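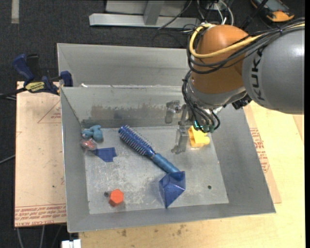

Move the bins before you touch the code, was the advice a reader called Plirum left under my November post, and the rest of the comment went on in the same vein. Every bin picking build Plirum had seen stall had stalled on the walls. The gripper body hits the side before the fingers get near anything in the corner, and people then spend weeks tuning grasps that were never going to be reachable.

I took a long time to act on that. I had already cut the baseboards and didn't want to redo them. In the end I did, and most of this post is about what changed.

The arm is the KUKA we keep in the shared workshop at Pranham. It shares the room with a table saw and a lot of other people's half-finished furniture, so my bench time is evenings and the odd Sunday. The job is still the same one: pick mixed small things out of one metal bin and put them in the one behind it, then go back the other way. The software I've been writing for this is called Mamance. It isn't released and I don't have a plan to release it.

The two bins used to sit further apart, each on its own mount. Now they're end to end and held at the corner with a bar clamp. I meant to make a proper bracket. The clamp was quicker and I haven't got to the bracket yet.

Sloping walls help more than I thought they would. With the old straight-sided tubs, anything against the wall was lost. With these, the fingers can come down at a bit of an angle and the wall isn't in the way as soon. It doesn't fix the corners. For those I've added a push move, where the arm nudges the thing toward the middle and tries again. It gets four tries and then it gives up and picks something else.

Cables were the other half of the work. Each time the wrist turned past a certain point the hoses and wires would pull, and twice I lost the signal from the gripper partway through a run. I went back over the routing and left a lot more slack at the wrist than looks tidy. It loops around the joint now and hangs down past the tool. I'd like it neater but I'd like it to keep working more. If you're doing this yourself, run the wrist to both ends of its travel by hand, slowly, before you tie anything down.

As for objects, I've stopped buying test sets. Hairbrush, toys, plastic blocks, whatever is in the drawer at home. The brush is the one I learn the most from. The head and the handle want completely different grasps, and Mamance still goes for the bristles more often than it should. Clear and shiny plastic is bad in a different way, mostly a depth problem, and I've parked that.

Numbers, for those who asked. Over the past few weeks I logged 900 attempts and 520 of them ended with something in the other bin. That's not good. The same code with the old bin layout was a fair bit worse, but I wasn't logging properly then and can't give you a figure I'd stand behind.

Still on the list:

The bracket.
A mat or thin liner for the bin floor, so flat pieces don't slide when they're pushed.
A slower approach for the last 10 mm.
Trying the Ospina planner in place of mine, at least for the corner cases.

I'll probably do the liner first as I've already got the rubber for it. I need to check the colour doesn't upset the segmentation, so I'll cut a small square and try that before I do the whole floor.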